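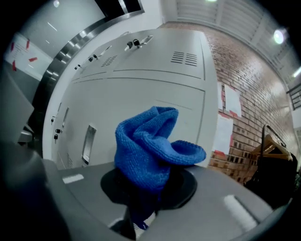

Flu shot season is back in Gatham, and so is the line outside the Hastine Street clinic, which last November reached the bakery and did wonders for the sale of cinnamon rolls. The clinic has 600 doses for the first round, with another 300 promised before the holidays. Walk-ins are welcome until 4 p.m., or until the nurses run out of patience, whichever comes first. Much of the wait is outdoors, so dress for it. A knitted beanie like the blue one at the top of this item will do fine, and you can keep it on for the shot. Sleeves are another matter. Every year a good many of us arrive in three layers and a tight turtleneck, then seem surprised to learn where the arm is kept.

The county sent out 484 reminder postcards last month, all of them giving the clinic's old address. If yours told you to go to the former Drustora building, please don't. It sells carpet now, and the staff there have been very nice about it so far.
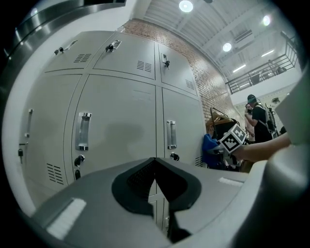

Lockers, with locks and vents.

Appointments can be made by phone or at the front desk. The online form works too, provided you don't mind entering your birthday 2 times and agreeing to something about cookies. Bring your insurance card if you have one. If you don't, come anyway - the shot is free for town residents, and a utility bill is enough to prove you live here.

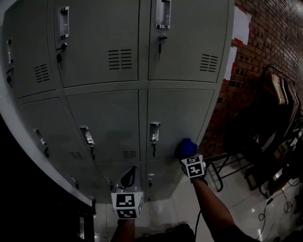
Flu shots for shift workers get their own early session again this year, starting at 6 a.m. at the Huỳnh Community Center. It was popular last time, mostly with people who were on their way home to bed and would have agreed to anything. You'll be asked to sit for 15 minutes afterward. If your workplace has gray lockers like these, with the key hanging from the lock, do take the key with you before you come over. The center's lost and found is already full of umbrellas and can't look after your lunch as well. Kids under nine who have never had a flu shot may need a second dose four weeks later, so ask at the desk before you promise them it's over.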